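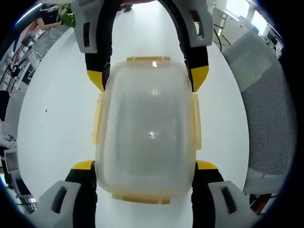
Fraud by text, and the small-town cops left holding it

Vedton has a main street, a rink, two pubs and a police station with 4 officers. One of them does fraud. Also traffic, school visits and lost dogs, depending on the week.

Since February the fraud desk (it's a desk, yes, one) has been sitting on 23 complaints that all start the same way. A text. Your parcel is held at the Ornadport depot. Pay a small fee to release it. Click here.

People click. Of course they do, everyone's waiting on a parcel.

The fee is tiny and that's the clever bit. Then comes the call, a day or so later, from "the bank". Very polite. Knows your name, knows the card you used. Says somebody in Ornadport is trying to empty the account and the money needs to go somewhere safe, right now, while you're on the line.

One retired couple lost $3,914 before lunch. They'd been saving it for a roof. He made the transfer, she was at the other end of the kitchen telling him to hang up. They are still not really talking about it, she told me, then talked about it for an hour.

Who investigates? Good question. The complaint gets taken in Vedton. The account the money landed in was opened in Ukgate, which has its own force and its own pile. The number was spoofed. The website was gone by the time anybody looked. So the file goes to Ukgate, Ukgate asks for a form, the form goes to the bank, the bank wants a production order, and a judge has to sign that. Weeks. The money takes minutes.

Two people were charged in the spring, both in Ukgate, both accused of lending out there bank accounts for a cut. Mules, in other words. Neither has entered a plea and none of it has been tested in court. Detectives there will say the investigation is "ongoing" and not a lot else. Nobody higher up has been charged.

Officers in Vedton were franker, on the condition I left their names out. They know they're catching the bottom rung. They'd like a civilian analyst, part-time even. They've asked twice. The regional budget has money for a new patrol vehicle instead, and to be fair the old one is a wreck.

What's helped, a bit, is the hardware store. And the pharmacy, and the Marín bakery on the corner, where a printed notice is taped by the till: the bank will never ask you to move money to keep it safe. Big letters. A teller at the credit union stopped a transfer in May after the customer mentioned the sign and then went quiet. She walked him into the back office and they rang the real number together.

That one isn't in the statistics. There's no box for it.

If it happens to you: hang up, wait a few minutes, call the number on the back of your card. Then the police. Keep the text, don't delete it, even if your embarassed. Screenshots are fine. Write down the time of the call.

Next court date for the Ukgate pair hasn't been set.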